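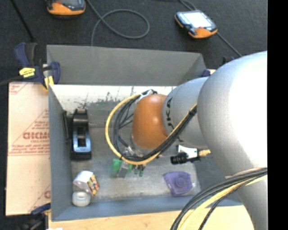 Storkel Franchise Starter Kit

Item no. 2286
Sold by Perero Business Supply
Format: printed binder plus download
License: one business, up to 20 locations

The Storkel Franchise Starter Kit is a set of working documents for owners who want to turn an existing business into a franchise. It is meant for the stage before you hire a franchise attorney and start selling units. Most owners at that stage have the business running well but very little of it written down. The kit gives you the forms and outlines to get it written down.

It is written for the company doing the franchising. If you are looking to buy into someone else's brand, see the Storkel Buyer Workbook, sold separately.

What's in the kit

Operations manual outline. Twelve chapters with headings, prompts and sample wording. Covers opening and closing, staffing, purchasing, cash handling, customer complaints, cleaning, safety and reporting. You fill in your own procedures. Retail, food service and home service versions are all on the download, and you can mix chapters from more than one.

Unit cost worksheet. A spreadsheet for working out what it costs to open one location, from lease deposit and build-out through signage, first inventory and working capital. It has a low column and a high column, and the totals carry over to the summary page.

Royalty and fee planner. Lets you try different royalty rates, ad fund rates and initial fees against the sales of your current location. Shows what is left for the unit owner and what comes in to you after support costs.

Territory forms. Blank forms for setting boundaries by ZIP code, by county or by radius, with a log for territories already promised.

Candidate file. Inquiry form, phone interview sheet, reference check sheet and a net worth statement form.

Training schedule. A schedule for new unit owners with sign-off sheets for each task.

Specifications

Binder: three-ring, letter size, tabbed dividers
Printed pages: 100
Download: word processor and spreadsheet files, editable
Software needed: any current office program that opens standard document and spreadsheet files
Updates: free for one year from purchase, posted each September
Returns: within 60 days if the download code has not been used

What it does not include

The kit does not include a Franchise Disclosure Document or a franchise agreement. Both should be prepared by an attorney who works in franchise law. Some states also require registration before you can offer a franchise there, and the rules differ from state to state. The worksheets will help you gather information your attorney will ask for, but they are not legal advice and they do not replace a filing.

Trademark searches and accounting services are not included either.

Using the kit

Start with the unit cost worksheet. If the numbers for a single location don't work once you pay a manager and a royalty, the rest of the kit will not fix that, and you will want to know early. Use your real books for the last full year. Leave out any rent break or family labor that a new owner would not have.

Move to the operations manual after that. It takes the longest. Owners usually do better assigning chapters to the people who do the work and then editing the drafts themselves. The fee planner and territory forms can be done in any order.

From a customer

"We have three shops and every one of them did inventory a different way. Filling in the purchasing chapter took me most of a month. The interview sheets were fine, though I cut a page from them. I would have liked more on ad funds."
Gwenllian Price, Tundavbridge

Questions

Can I share the files with my attorney and accountant?
Yes. The license covers outside advisers working on your franchise program.

Can I give the finished manual to my franchisees?
Yes, up to the 20 locations in the license. Past that, you need the extended license.

Is the binder sold without the download?
No. They come as one item.

Related items

Storkel Buyer Workbook
Storkel Extended License
Godinho Royalty Tracking Spreadsheet
Godinho Site Visit Checklist Pad
Replacement tabs for three-ring binder, letter size

Orders placed before 2:00 p.m. ship the same business day. Download codes are sent by email when the order is confirmed.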